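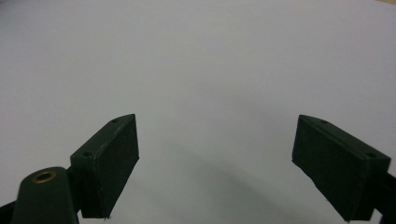
Hi, and welcome to Sarkard! We're a small robotics workshop in Parkden, and if you've landed on this page you've probably either been to one of our open days or you're trying to work out whether to come to one. Either way, I'm glad you found us. I run the place day to day and I write everything on this site, so if a sentence goes on too long you know who to blame.

What we do, in plain words, is teach robots to handle stuff. Picking things up, putting them down, turning them over, passing them along. Our customers are mostly small packing and sorting businesses who have one dull job they'd love to hand off, and they come to us because the big suppliers want to sell them a whole line when all they need is one arm that can deal with one kind of box.

A lot of our work starts with a tool you hold yourself. It has two dark green fingers, pretty chunky ones, and a little camera that sees what the fingers see. You do the job with it over and over, and the recordings go into training the arm. It's slow and it's kind of soothing, and I've had some of my best ideas halfway through an afternoon of moving sponges from one tray to another. We make changes to the fingers all the time (we're on version 18 now, and I have opinions about version 12 that I'll share if you ask).

How the open days got started

We moved into the old Chowdary building one December with two arms, a lot of extension cords and a heating system that only worked upstairs. People kept stopping at the front window to watch. Some of them knocked. After a few weeks of showing folks around one at a time while my coffee went cold, we figured we might as well put a date on the door and do it properly.

That first open day we set out chairs for a dozen and ran out before we'd even plugged everything in. The most recent one had 169 people through the door between ten and four, and our visitor book is up to 1,646 names altogether, going back to the very first one. I still read the comments after every event. My favorite so far just says "bring back the blue sponge." We have brought back the blue sponge.

What happens when you visit

You come in by the side door on the parking lot side, sign the book, and somebody from the team takes you through in a group. We start at the bench, where you see the hand-held gripper being used for whatever job we're recording that week, and then you get a turn. Yes, a real turn! Most grown-ups squeeze far too hard the first time and launch something across the room. Kids tend to be better at it, possibly because they listen to the instructions.

After that we walk over to Fluna. Fluna is our demonstration arm, and she's been with us since the upstairs-heating days. She runs a sorting routine for visitors, using what she learned from bench recordings, and you can pick what goes in front of her from the bin of approved objects. She's good with cups, good with small boxes, fine with most toys. She is not good with anything floppy. We let people try her on a dish towel anyway, and I'd say she gets it right maybe half the time on a kind day. I like showing that part. If you only ever see robots in slick videos you come away thinking they can do everything, and then you buy one, and then you call us.

The last stop is the table by the big windows where we lay out old parts: finger blocks that cracked, bushings, mounts that seemed like a great idea. Pick them up, bend them, ask about them. The whole tour runs a little under an hour, unless you get one of our software people talking about lighting, in which case pack a sandwich.

School and club visits

We take groups on weekday mornings, outside of the regular open days. The youngest we can take is 5, and we need one adult for every six kids in the workshop area. There's no charge for schools. We'll ask you ahead of time what the class has been learning so we can pitch it right — a second grade group and a high school robotics club want very different mornings, and we learned that the awkward way.

If your group has its own project, bring it! We've had a club wheel in a half-built arm in a shopping cart and spend the whole visit getting its wrist to turn. That was a great day.

A few practical things

Closed shoes please, in the workshop. Long hair tied back if you're going near Fluna. Photos are fine at the bench and the parts table, but ask before you shoot anything on the customer side, where some of the jobs belong to people who'd like to keep them quiet. The building is step-free on the ground floor and everything on the tour is on the ground floor. It does get loud when the compressor kicks in, and we keep ear defenders in a tub by the door, including small ones.

Parking is free on the lot after you pass the loading bay. Please don't park in the loading bay. Please.

Want to come?

Open day dates go up on the front page of this site as soon as we've settled them, and you don't need to book for those, just turn up. For schools, clubs and businesses who'd like a private demonstration, use the contact form and give us a couple of weeks' notice if you can. If you're a business, tell us what you'd want picked up and how many shapes it comes in. If you can mail us a few samples ahead of your visit, even better — we'll have had a go with them at the bench by the time you get here, and you can see how it went, drops and all.

Last updated: Jun 24, 2022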